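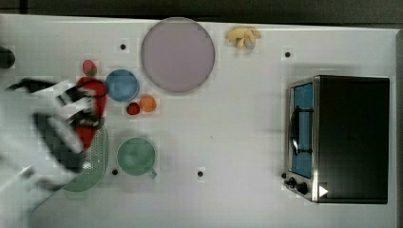

Eating in color again

So I moved to Prellham in July and for the first 2 weeks I ate toast. Toast with butter, toast with cheese, and one sad evening toast with the other kind of toast (the end piece, which I maintain is different). I blame the boxes. All my pans were in there somewhere and I just couldn't face it.

What got me out of it was the Saturday-style market they set up behind the Zoswood library, which I only found by getting lost on the way to the bank. I love a market! I go in for onions and come out with peaches, a bunch of dill the size of a pillow, and red peppers I have no plan for. The peppers are the best part. I cut them in strips, salt them, and eat them standing up, and if any make it to dinner they go under the broiler until the skins go black and then into a bowl with garlic and way too much olive oil.

My neighbor Xiuying Bai does hers with vinegar and a spoon of sugar and leaves them overnight. I tried it and got impatient after an hour, and they were still really good, so I can only imagine.

Fruit is where I go wrong. I buy for the person I'd like to be, and then there's a plum at the back of the fridge that I'm scared of. Now I stew anything that's going soft with a little lemon and put it on yogurt. Or on toast. I haven't given up toast.

Next up: figuring out the oven, which has 4 settings and no words on any of them.

Comments

Tianyou Fang: Try the overnight version, seriously. I add chili flakes.

Marge in Ikska: Is the market on all winter?

pepperfan60: Black skins or it doesn't count!!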